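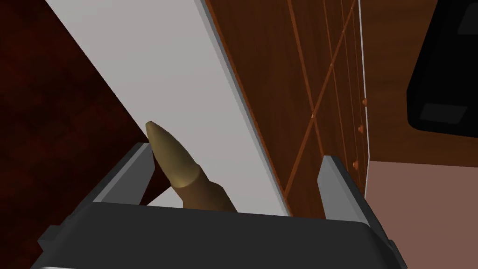 View from the gripper camera in a simulated episode. Fingers open, tan object in the gap, cabinet behind.

Brutenia: teleoperated demonstrations in a simulated room

Brutenia is a set of 3,765 demonstrations of a robot arm doing household handling tasks in simulation. Every episode was driven by a person using a remote control. There are no scripted episodes and no episodes produced by a trained policy. The data was recorded at the Brerumberg lab and is meant for imitation learning, mainly for people who want to compare methods without setting up an arm.

Status

The collection is finished and we don't plan to add tasks. Label fixes go into the changelog. If you downloaded a copy before the December release, fetch it again, as the gripper values in the older files were stored with the sign the wrong way round.

What is in an episode

Each episode is one attempt at one task, from the reset pose until the operator pressed the end button. It holds:

camera_wrist: colour images from a camera that moves with the gripper
camera_room: colour images from a fixed camera
joint_pos: arm joint positions
ee_pose: gripper position and orientation in the base frame
gripper: opening, where 0 is closed and 1 is fully open
action: the command sent by the operator, after smoothing
action_raw: the command before smoothing
instruction: a short sentence in English
outcome: success, fail or unclear

Images and states share one clock, so nothing needs to be matched up by time. Actions are stored as changes in gripper pose, not as targets. If your code expects targets, run convert_actions.py first.

Tasks

There are seven tasks. All of them use the same arm and the same parallel gripper.

1. pick: lift the named object clear of the surface
2. place: put the held object on the named surface
3. stand_up: set a fallen object upright
4. push: move an object to a goal area with the fingers closed
5. open_door: open a cabinet door by its knob
6. close_door: close it again
7. fetch: open the door, take the object out, put it on the counter

The fetch episodes are much longer than the others and they are where most of the failures sit. Split your results by task when you report them. A single average over the whole set hides nearly everything of interest.

How it was collected

Operators worked with the Sorrentino client, which ships in the tools folder. It takes input from one of two devices: a six-axis mouse on the desk, or a handheld controller whose movement is copied to the gripper. The device field tells you which one was used. The handheld controller gives faster, rougher paths. The mouse gives slow paths with a lot of single-axis moves, and you will see this in the action plots as long flat stretches.

Nine people recorded data. Each of them practised until they could finish every task without help, and the practice runs were thrown away. Operators saw both camera views on one screen and had no force feedback. They were asked to work at a comfortable pace and to carry on after a slip if the task could still be done. Many episodes therefore contain a missed grasp followed by a second try. We kept these on purpose — filter on the regrasp flag if you want clean runs only.

The operator field holds a random code. We don't keep a list linking codes to people.

Rooms and objects

The rooms were built in Baseck, our scene builder. Object start positions are drawn at random inside a region set for each task, and the seed is saved, so any episode can be reset to the same start. Surface colours and lighting also change between episodes. Cabinet doors and appliances are fixed in place. Appliances are there as obstacles and can't be switched on.

Loading

Unpack the archive, then:

pip install -r requirements.txt
python tools/check_files.py --root data
python tools/play.py --root data --task pick

The check takes a while on a slow disk. It prints the name of any episode that fails and leaves the files alone. The player shows both cameras side by side with the gripper value underneath. Press space to pause and N for the next episode.

Splits

Use splits/train.txt and splits/test.txt. They are divided by operator, so no one appears in both. We tried a random split early on and scores came out too high, especially on the door tasks, where each person has a habit of approaching the knob from the same side.

Known problems

- The wrist camera often loses sight of the far side of an object once the gripper gets close. In many pick episodes the lower part of the object is hidden behind the gripper just before the grasp.
- Contact between the fingers and rounded objects is a bit too sticky. A grasp that holds in simulation may slip on a real arm.
- Some place episodes end before the object has settled. These are marked unclear.
- Instructions were written by the operators and lightly corrected. Wording for the same object varies.
- We have not tested transfer to hardware, and the set should not be used on its own to train anything that works near people.

Licence

Data: CC BY 4.0. Code in tools: MIT. Please cite the dataset as Brutenia and give the release you used.

Reporting a fault

Open an issue with the episode name and the output of check_files.py. For label errors, add the frame index as shown in the player.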